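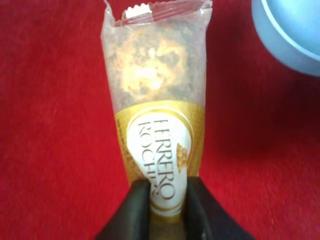
Players had been asking for a seated mode since the first trailer went up, Graça Cordeiro told the Landale forum in September, and most of them would sooner wait for a headset game that doesn't make them queasy than buy one that does.

Vuvico has taken that on board. The studio today confirmed that Guerreiro, its swordplay game for virtual reality headsets, will have full seated play from launch, along with a slower turning option and a choice of left-handed or right-handed controls.

Guerreiro puts the player in charge of the night watch in a walled river town. The story runs across 24 chapters, and each can be replayed with a different weapon. Up to 3 players can join the same watch online. A practice yard is open from the main menu for anyone who wants to learn the parries first.

"We rebuilt the movement from the ground up," said Teresa Pinheiro, lead designer at Vuvico. "The old version was fine if you were used to headsets. My mum wasn't, and she lasted one staircase."

The changes follow a closed test with 274 players. Many found the bell tower climb hard going, and that chapter now has landings where the player can stop and look out over the town. Subtitles have been moved closer to the centre of view, and their colour and size can be changed at any time.

Sound and music are by Werkemico, with Vitória Barreto as audio director. Footsteps, gates and river noise now come from the right direction when the player turns while seated.

Saves from the closed test will not carry over to the finished game. Testers will receive a grey watchman's cloak to wear in the practice yard.

Guerreiro will be sold as a download. A short demo with the opening chapter will be released before launch.

Media enquiries and review code requests: Conceição Fonseca, Vuvico press office.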